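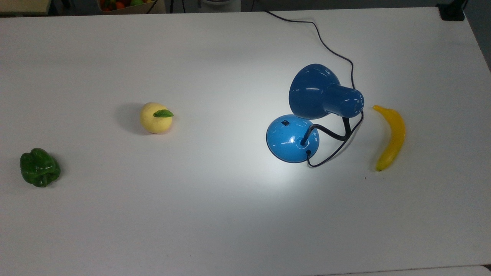
Chores desk, March

Quick one this month, I'm writing it between loads of washing. My own washing, done by me, which tells you where things are at.

The question in the inbox again, from Sun-ja Woo this time: can a machine clear a table yet? Sun-ja runs the lunch room at a packing shop and would pay real money for it. Short answer, sort of. Longer answer follows.

Clearing a table sounds like one job. It's a pile of small ones. Find the thing. Decide if it's rubbish, food, or something that lives there. Pick it up without wrecking it. Put it where it goes. People do the lot while talking on the phone. Machines are getting decent at finding the thing, and a pepper or a banana on a plain white top is about as kind as it gets. Nothing overlapping, good contrast, plenty of room to come in from above.

Picking up is fair to good. Round fruit rolls if you nudge it. Peppers are slippery and lumpy and no two are the same shape. Bananas are fine if you take them round the middle and don't squeeze, and if you do squeeze you find out at lunch.

Then the lamp. I keep banging on about lamps, sorry. A desk lamp with a bendy neck is a horrible object for a machine. Grab the shade and the base stays put, or swings, or tips. Grab the base and the shade flops over. Shiny enamel throws highlights that muck up depth sensing. And there's a cord on it, so even a perfect lift can drag whatever the cord is sitting against. Most people would slide the thing over a bit and wipe round it. Try writing that down as an instruction.

Kyu-ri Ham reckons the cord is the whole story. Kyu-ri spent a winter at Skalero on cable handling and came back saying they'd take a hundred bananas over one power lead. Fair enough.

Talked to Silvan Hauser at Plelar too. They want a tidying arm for small offices, and Silvan was pretty frank. In their last round of trials the arm did 21 table clears. Food went in the bin or the bowl nearly every time. Lamps, chargers, headphones, anything with a tail, it got stuck or asked for help in 10 of them. Silvan calls that progress, becuase a year back it didn't ask, it just pulled.

Shop floor is further along. Same parts, same bench, same spot. Bok-nam Ha has a Jorkeo unit on sorting at the produce co-op and it does a six hour stretch with a person looking in now and then. Stops for leaves and stalks more than Bok-nam would like. A leaf stuck to a peach reads as a different shape and it has a think. Cleaned up the lighting over the belt and that helped more than the software update did. Glare in the middle, grey at the edges, same trouble everywhere.

Kitchens, no. Not yet. Four people wrote in asking about dishes and I've got nothing new for any of you. Glasses still a problem. Cutlery in a heap still a problem. Folding is better than it was, towels mostly.

So for Sun-ja: if the tables are fruit and wrappers, have a look at a trial this year. If staff leave lamps and phone chargers out, wait, or get everybody to put there stuff away first, and at that point somebody's done half the job.

Next month laundry baskets and stairs. Kyu-ri Jin is going to the Shibata open day and has promised notes. Send chore questions by the usual address, short ones please, I'm behind.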